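Workshop Storage Tips I Tested Before Believing

Every August the same advice makes the rounds: buy matching bins, label everything, reclaim your garage. I bought the matching bins. I spent 94 dollars on them and three months later I still couldn't find a countersink bit. So these are the tips that held up in my shop, plus a few that didn't.

Open shelves beat drawers for small stuff, up to a point. The usual claim is that you'll put things back if you can see the gap where they belong. I doubted it and I was half right. Glue and markers do go back. Screws don't, unless they have a lid. Clear tubs are worth the money, opaque ones aren't, and I don't care how nice the Zomley set looks in the catalog. 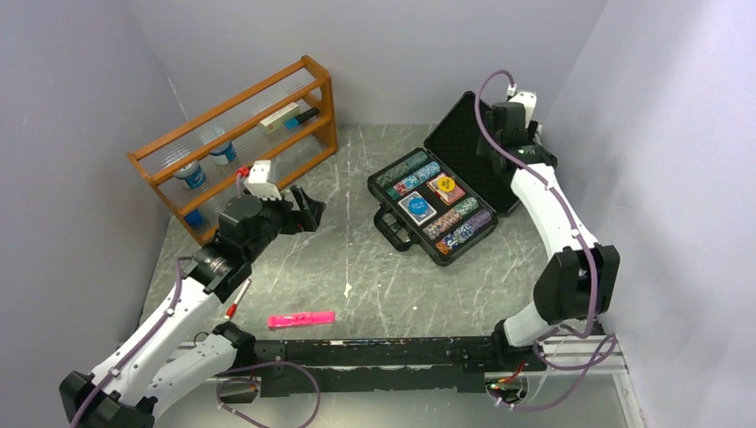

Blue lids, clear sides, no label maker required.

Keep a marker on the shelf itself. Mine used to live in a mug across the room and I never once walked over to date a can of finish.

Skip the vinegar-and-baking-soda rust cure. Mixed together, the two mostly cancel each other out. Plain white vinegar overnight, then a rinse and a wipe of oil, does better. Colleen Beaulieu wrote in to say the paste worked on her pruners. I suspect the scrubbing did it.

Hard cases: fine for tools that travel, overrated for tools that stay home. People swear a case keeps moisture out. Without a gasket it won't, and if you shut a damp tool inside you've made things worse. Leave the lid up for an hour first. Check the latches and the handle before you pay, as that's what breaks.

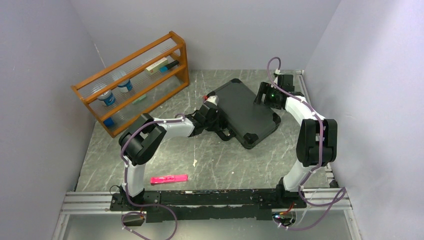
Plastic sheet, and what it's good for

Corrugated plastic is the one cheap material I'd recommend to a skeptic. Score one face with a utility knife along the flutes and it folds cleanly. Across the flutes it fights you, whatever the videos say. I've used it for drawer dividers and for a drip tray under the paint cans. Hot glue lets go of it sooner or later. Use bolts with wide washers, or good double-sided tape.

It is not a cutting mat. Harvey Arsenault insisted otherwise and now has a nice set of grooves in his bench.
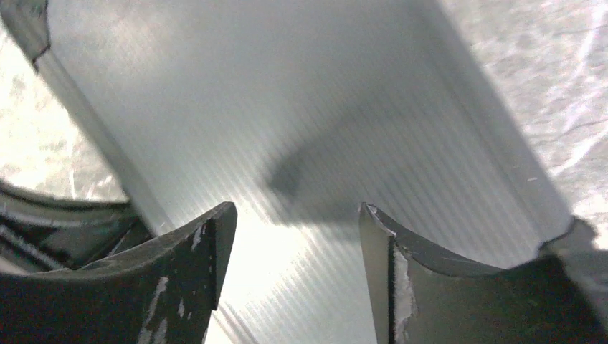 FILED UNDER: SHOP & GARAGE

Reader mail on last month's column ran mostly against me. Karine Morin says pegboard outlines do work if you paint them instead of using tape. Maybe. I'll try it on one panel and report back.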